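Chapter 6
Setting the Table

What you will learn in this chapter
How to choose the place for each person at the table
How to use a placemat and a plate as the base of a setting
Words: placemat, rim, place setting, cover, cutlery

Before the guests come, the table must be ready. In many homes this work takes only a few minutes, and it is often given to the youngest person in the family. In a restaurant it is a real part of the job. The dining room of the Fernton Hotel, which we visit again in Chapter 7, has 67 seats, and all of them are set again before the evening meal.

The space that one guest needs is called a cover. In this book we use a cover 30 inches wide at a formal table. At a small table at home we can accept less, but the elbows of two neighbors should not touch.
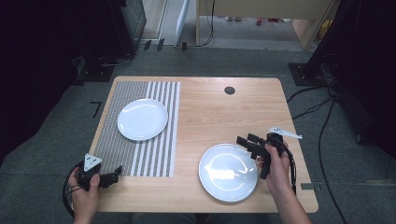 A placemat shows the borders of the cover. It also protects the wood from scratches and from heat. Always put the mat first and the plate on it after, because a mat is difficult to push under a full plate. On a striped mat, such as the gray and white one, the lines help you to see if the mat lies straight. Compare also the two white plates: one has its mat, and the other stands directly on the wood. Both ways are correct for a simple lunch, but at one meal all guests should have the same.

The plate goes in the middle of the cover. Hold it by the rim and keep your thumb away from the part where the food will be. Forks are placed on the left side, knives and spoons on the right. The glass stands above the knife.

In Section 6.1 we begin with the placemat and its different materials.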